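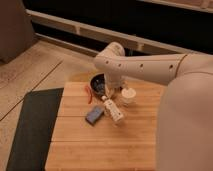

Rekha Arumugam wrote to me that paper bus timetables are a waste of a good wall, and that anyone who still needs one can ask a teenager. She was replying to my last column, where I moaned about the empty case at the Gornden stop. I've been arguing with her in my head ever since, mostly while waiting for the bus.

So let me have another go. I own a phone. I like my phone! But at ten to six on a December morning, with gloves on and sleet going sideways, I do not want to peel off a glove, find the app, tell it I don't want a monthly pass, and then watch a little wheel spin. I want to look at a wall. The old sheet for the 52 was up there for years (faded, a bit of gum on the corner) and I could read it in two seconds.

Search this site Go Clear

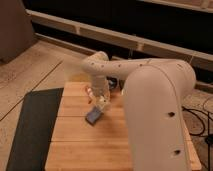
Does the app know things the paper can't? Sure, it knows when the bus is late, and I'd miss that if it went away. But it only knows once you've asked about your own bus. The sheet told me about everybody's. I found out there was a Sunday-hours bus to Tratberg, the 91, just from standing there bored, and I've been riding it out to the lake ever since. I would never have typed Tratberg into anything.

Then there are the visitors. A couple got off at Coelho Street last month with two big suitcases and no signal, and they walked right up to the case, both of them, and stared at the bare metal where the times used to be. I told them what I knew, which was half of it and probably the wrong half.
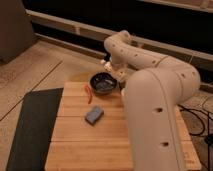
And printing can't be the problem, not when the same stop has a brand new glossy ad for Pitside tires on the other panel, changed every few weeks. Somebody drives out with a key and a roll of paper to do that. Give that person one more sheet! Rekha can keep her teenager. I'd like the 52 back on the wall before the weather turns again, and if they want to leave the gum on, fine by me.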